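Support > Manuals > Lestanum Countertop Dishwasher > 4. Installation and First Wash

4.1 Choosing a location

Place the unit on a level surface that can support 40 kg. Leave a gap of 2 inches behind the cabinet for the hoses. The power cord must reach a grounded outlet without an extension cord.

CAUTION: Do not install the unit above a cooktop or next to a heat source.

4.2 Connecting the water supply

1. Close the cold water valve under the sink.
2. Remove the aerator from the faucet and keep it.
3. Thread the faucet adapter on by hand, then tighten a quarter turn with a wrench.
4. Push the inlet hose onto the adapter until the collar clicks.
5. Route the drain hose into the sink. The outlet end must stay no higher than the top of the cabinet.
6. Open the valve and check both ends of the inlet hose for drips.

NOTE: Faucets with a pull-out sprayer need adapter 535, sold separately. Do not use tape on the collar end.

4.3 Loading the rack

Scrape plates before loading. Rinsing is not required unless food has dried on. Plates stand in the rear slots, facing the spray arm. Bowls and cups go face down at the front.

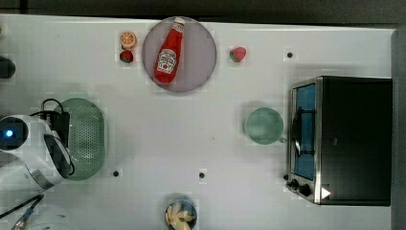 Strainers and other light items must be held under the rack clip, or the spray may turn them over. Check that the spray arm rotates freely by hand before closing the door. Knives go in the basket with the handle up.

CAUTION: Do not load cast iron, wooden utensils, or plastic not marked dishwasher safe.

4.4 Running the first wash

1. Leave the rack empty for this cycle.
2. Close the door until the latch engages.
3. Press Power, then select Rinse. The display shows 21, the cycle time in minutes.
4. Press Start.
5. When the display shows End, press Power and open the door.
6. Wipe the filter cup and refit it. Turn clockwise to lock.

NOTE: A small amount of water in the filter cup after a cycle is normal.

If the display shows E2, the water supply is closed or the inlet hose is kinked. Press Power to clear the code, correct the fault, and start again. If E2 returns, clean the inlet screen as described in Section 6.

Brolevano Appliance Support | Contact us | Copyright Brolevano. All rights reserved. | Back to top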